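Chapter 6
Starting Solid Foods

What this chapter covers
When a baby is ready for solid food
First foods and textures
Planning meals in a day nursery or childminding setting
Allergens and record keeping
Gagging, choking and safe seating

Key terms
weaning; finger food; responsive feeding; allergen; gag reflex; iron stores

6.1 Introduction

Weaning, also called complementary feeding, is the period in which a baby moves from milk alone to a mixed diet. It begins with a few spoonfuls a day and ends when the child is eating family meals. Milk stays the main source of energy for much of this time, and a baby who takes very little food in the first weeks is still being fed by breast milk or formula.

Students who have worked through Chapter 5 will know how to prepare and store bottles. The present chapter assumes that knowledge and does not repeat it. Portion sizes for toddlers are dealt with in Chapter 7.

The case material comes from two settings. Clarkia is a day nursery with a baby room for 10 children. Haverford is a childminding business run from home by Dayana Cabrera, with one assistant. The two differ in staffing, kitchen space and the amount of contact with parents during the day, and you will be asked to compare them at several points.

6.2 Signs of readiness

Most babies are ready for solid food at six months. Age alone is a poor guide, and staff should look for three signs appearing together. The baby can sit up and hold the head steady. The baby can look at food, pick it up and bring it to the mouth. The baby can swallow food, so that more goes down than comes back out.

Some kinds of behaviour are often mistaken for readiness. Chewing the fists is common from three months and has to do with exploring the hands and mouth. Waking in the night after a period of sleeping through is also common and is not in itself a sign of needing solid food. Parents may have been told otherwise by relatives, and the subject should be handled with tact. Babies born early need separate advice from their health visitor.

Case study 6.1

Yhon is a key worker at Clarkia. In September a father asks him to start giving his daughter baby rice in her bottle. She is 14 weeks old and has begun to wake at night. Yhon explains the nursery's policy, writes down the request, and passes it to the room leader, Fidelina Muñoz, who offers the father a meeting at pick-up time. He agrees to speak to the health visitor first.

Think about what Yhon should write in the daily record, and what he should leave to Fidelina.

6.3 Preparing the table and the food

Equipment for weaning is simple. A setting needs high chairs with a secure harness, soft-tipped spoons, bowls that can be washed at a high temperature, open or free-flow cups, and bibs. Large serving dishes stay with the adult. Each baby has a separate bowl and spoon, and food left in a bowl after a meal is thrown away.
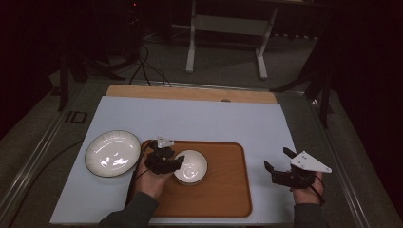

Figure 6.1 Plate, serving tray and small bowl.

First foods may be mashed, lumpy or soft enough to hold. Cooked carrot, parsnip, broccoli, potato and pear are all suitable. Pieces offered as finger food should be the length of an adult finger, so that the baby can hold one end and chew the other. No salt or sugar is added, and honey is not given before the first birthday. Iron stores built up before birth begin to run down at six months, so foods containing iron, such as lentils, beans, well-cooked egg and meat, should appear early on the menu.

Smooth purées can be used at the start, but babies should move on to lumps as soon as they can manage them. A baby kept on purée for too long may find lumps harder to accept.

6.4 Responsive feeding

In responsive feeding the adult watches the baby and follows the baby's pace. The spoon is held where the baby can see it, and the adult waits for the mouth to open. Turning the head away, closing the mouth and pushing the spoon aside all mean that the baby has had enough. The meal then stops, whatever is left in the bowl.

Mess is to be expected. At Haverford, Dayana puts a washable mat under each chair and leaves face wiping until the meal is over, as frequent wiping tends to upset the younger babies.

Activity 6.1

Watch one baby during a meal, with the permission of the parents and the setting. Note each signal the baby gives and what the adult does next. Keep your notes for use with section 6.5, which deals with introducing allergens.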